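Support > Touring Desk > Set-up Guide > Section 4: Adding Dates to a Tour

4. Adding Dates to a Tour

By Trí Khúc
Last updated: November

You have a band, a van and a poster that already went to the printer. Now the booking agent has found more shows. Jitine can handle this, provided you do things in the order given.

Before you start, make sure the original run is saved and its status reads Announced. Dates added to a draft tour are treated as part of the first announcement, and your mailing list will hear about them at whatever hour the draft was set to go out. For one Savatcombe show that was 4 a.m. on a Sunday.

4.1 Adding a headline show

1. Open the tour and select Dates, then Add Extra.
2. Type the venue name. If it is in the directory, the capacity fills in by itself.
3. Check the capacity anyway. Zundside is listed at 400 standing, but drops to 108 when they put the chairs out.
4. Enter doors, support and curfew times. Curfew can't be left blank, however your drummer feels about it.
5. Choose Save as Held. Don't choose Publish yet.

Note: A held date is visible to everyone with a crew login. If your crew can't keep a secret, set Visibility to Manager Only. 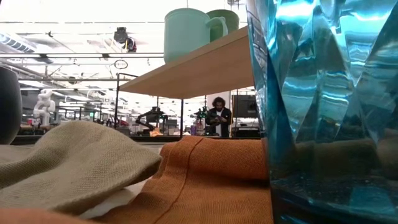
Fig. 4a. Orange knit cloth beside a blue container.

4.2 Adding a festival slot

Festivals use a separate form, as they have their own ideas about who gets to announce what.

1. Select Add Extra, then Festival.
2. Enter the day and stage. If you only know the day, leave the stage as TBC.
3. Under Embargo, enter the time the festival has given you. The date stays off your public page until then.
4. Turn off Ticket Link unless the festival has sent you one.

CAUTION: Removing an embargo publishes the slot at once. There is no confirmation box. We have asked for one.

4.3 Assigning a support act

1. Tick the dates the support is playing. Select All includes festivals, so untick those.
2. Enter the name exactly as the act spells it, capitals and missing vowels included.
3. Press Apply. The poster text updates within 33 seconds - go and put the kettle on if it doesn't, then refresh.

4.4 Publishing

Press Preview and read every line aloud. Then press Publish Extras.

If you see error 1475, two shows overlap. This usually means a late finish at Gosselin and an early load-in somewhere far away. Move one of them, or tick Allow Overlap and explain it to the driver yourself.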